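Imprimir
Enviar por e-mail

Nota à imprensa

Katene abre a coleta de exemplos do projeto Wimis e procura operadores em Piltville

Piltville, maio — Eu prometi à redação do boletim que desta vez escreveria o comunicado sozinho, então vai no meu jeito mesmo! Sou Murray Costigan, coordeno a coleta de dados na Katene, e a notícia é boa: o Wimis, nosso sistema que aprende tarefas domésticas vendo gente executá-las, chegou a 469 demonstrações aceitas. A meta da primeira fase é 1000, e queremos chegar lá com a ajuda de mais operadores.

Para quem nunca ouviu falar do Wimis, explico rapidinho. Uma pessoa senta no posto de teleoperação, pega os dois comandos e conduz um robô de dois braços dentro de uma casa simulada. Pode ser pegar um papel, empurrar uma cadeira, levar um objeto de um cômodo para outro. Tudo o que ela faz fica gravado: o que o robô via, a posição dos braços, a abertura das garras. Depois o sistema estuda esse material e tenta repetir a tarefa por conta própria, em salas que nunca encontrou (e é aí que a gente costuma roer as unhas).

Por que começar na simulação? Porque dá para trocar a mobília inteira num clique. Se um operador derruba a mesa, reiniciamos a sala e seguimos. Na oficina de verdade, um erro desses me custava a tarde — e às vezes uma garra.

Nosso posto fica em Cinenholm, num prédio de 1946 que já foi gráfica e ainda tem os trilhos do monta-cargas no corredor. Temos duas estações prontas e uma terceira esperando um cabo que, segundo a transportadora, está quase chegando (estou acreditando). As sessões são curtas, com pausa no meio, e ninguém precisa saber programar. Os operadores que mais me surpreenderam até agora vieram da costura e da cozinha, gente acostumada a prestar atenção nas próprias mãos.

Cada gravação passa por uma revisão antes de entrar no conjunto. Eu vejo uma parte, minha equipe vê o resto, e a gente discute bastante! Movimento hesitante pode entrar, desde que a tarefa termine direito. Aliás, gostamos de guardar as correções de rota: um braço que se aproxima torto e se ajeita no caminho ensina muito ao sistema. O que sai é gravação com falha de sinal ou tarefa trocada.

As salas mudam de uma sessão para outra. Mudam os móveis, a cor das paredes, a altura da mesa, a porta por onde se chega ao cômodo vizinho. O operador enxerga pelo ponto de vista do próprio robô, com os braços à frente, e leva uns minutos para se acostumar.

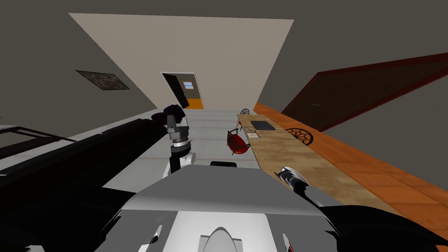
Com o tempo, os dois braços passam a trabalhar juntos, e é bonito de acompanhar. No começo quase todo mundo esquece um deles parado no ar enquanto se concentra no outro. Faz parte, eu também fazia isso.

Quando completarmos a primeira fase, vamos liberar 500 demonstrações para escolas técnicas e grupos de pesquisa que queiram treinar seus próprios modelos. O pacote leva as gravações, as descrições das tarefas e as nossas anotações de revisão, inclusive as rabugentas. As outras ficam reservadas para os testes internos.

Moradores de Piltville e de Cinenholm que queiram operar o robô podem se inscrever na recepção da Katene. O treinamento é por nossa conta e as horas de sessão são pagas. Jornalistas também podem marcar visita e experimentar os comandos — só peço que avisem antes, para eu deixar uma estação livre.

Contato para a imprensa: Murray Costigan, coleta de dados, Katene, Piltville.

Imprimir
Enviar por e-mail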